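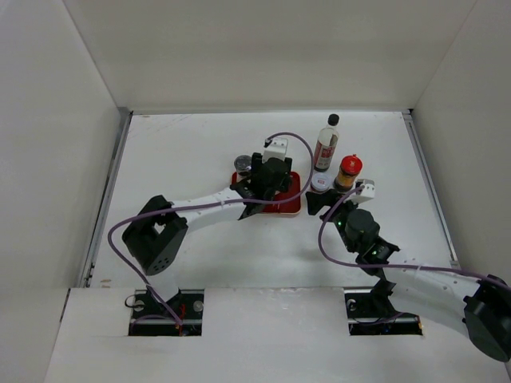
The red tray can stay in the Stukville kit. It has a slightly raised rim, so small parts should stay put, and it shows up well on a white floor panel. I'd order 2 more for the Anex boxes - same color if they have it.

Máté Katona wrote:
> Do we still want trays for the sorting sets? Stescombe has
> over 1000 in stock and will hold 57 for us until February.

Yes, but 57 is too many. Please ask if they'll sell singles.

Print this message | E-mail this message
Previous | Next | Thread | Index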